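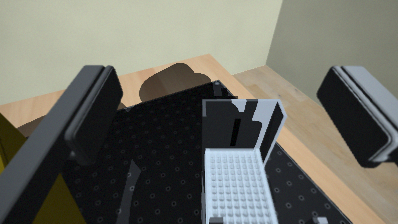 Black perforated board on a light wooden table

Kovia Pegboard Organizer Kit, reviewed by Mitiku Teshome

I put off buying a pegboard for years because every one I'd tried came with hooks that fell out the moment you lifted a pair of scissors off them. The Kovia kit has fixed that for me and I'm thrilled! I ordered it in September for the corner of the spare room where I mend clothes and wrap presents, and my drawers have never been so empty.

You get 4 panels, 50 hooks and a bag of screws. The hooks are the best part. Each one has a little locking tab at the back that clicks into the hole, so it stays put when you grab something in a hurry. Moving one takes a firm push upward and a bit of a twist, and after the first evening I could do it without looking.

Putting it up was easy enough. The instructions are one folded sheet with small drawings, and step 13 shows the spacer the wrong way around (the flat side goes against the wall, trust me). I lost a good half hour to that. Have a level handy — the panels line up with each other nicely, but only if the first one is straight.

I had the Redano board before this and it bowed in the middle once I hung my iron on it. The Kovia holds the iron, two big rolls of ribbon and all my shears and stays flat. My sister has the Camargo one, which looks prettier and comes in better colors, but her hooks rattle.

Small complaints: the shallow baskets are sold separately at $19 for a pair, and the holes are a touch too close together for the Rengate jar holders I already owned. I ended up filing one down.

I'd buy it again tomorrow. A second set is going in the laundry room as soon as I've painted.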